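Swiping Again: how people over 45 talk about dating apps
Project report by Sabina Bhuiyan
Supervisor: Kayode Akpan

I picked this topic because of my aunt. She got divorced, had a good cry, bought a new sofa and then asked me to set up a profile for her on Widaler (I was nineteen and mortified). She wanted me to choose the photos and everything! Sitting at her kitchen table with her phone, I realised I had no idea what people her age wanted from these apps, or how they decided who to trust, and when the project list came round in April I'd already made up my mind.

My question was fairly simple: what puts people over 45 off carrying on with a dating app once they've joined one? Most of what I read before starting was about people in their twenties, and it was all about looks and choice. My aunt never mentioned either. She went on and on about the waiting.

I did it in two parts. The first was a short online survey, shared through two walking groups, a choir and a Facebook page for newly single people in Skernon. It got 1,255 replies, far more than I was ready for. After I took out the blank ones and the people who were too young I had 1,124 left, and cleaning up that spreadsheet took most of a very long weekend. Tegan Prendergast from my seminar group showed me how to filter it properly, so thank you Tegan, I owe you lunch.

The second part was interviews. I did 12, mostly over the phone, and I loved them. I'd planned half an hour each and hardly any finished on time.
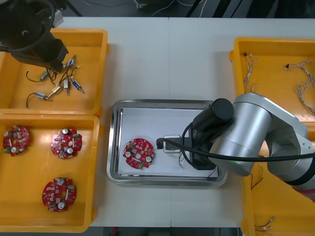
The thing that came up again and again was silence. People could cope with a "no thanks". What they hated was a lovely chat that went on for a fortnight and then stopped dead. One man told me he'd ironed a shirt for a date that never got confirmed, and he still sounded cross about it. A woman who'd been married most of her adult life said she kept rereading her own messages, looking for the bit where she'd gone wrong.

Money scams came up too, but less than I expected. Several people had been asked for cash and most had spotted it straight away. They were much more worried about their children finding out they were on there at all!

I also asked what they'd change. Lots wanted a polite way to end a chat, a button or a ready-made line. Quite a few said they'd rather meet sooner, for a coffee, before getting attached to somebody's typing.

Problems: my survey was far too chatty (Kayode did warn me) and question six asked two things at once, so I've left it out of the results. Nearly everyone who answered was already in some sort of club, and they're probably more outgoing than most. I'd also have liked more men. If I did it again I'd put posters up in libraries and GP surgeries and keep the survey to one page.

My aunt, by the way, has come off Widaler and is seeing someone from the choir. She has asked me to say that she chose him herself.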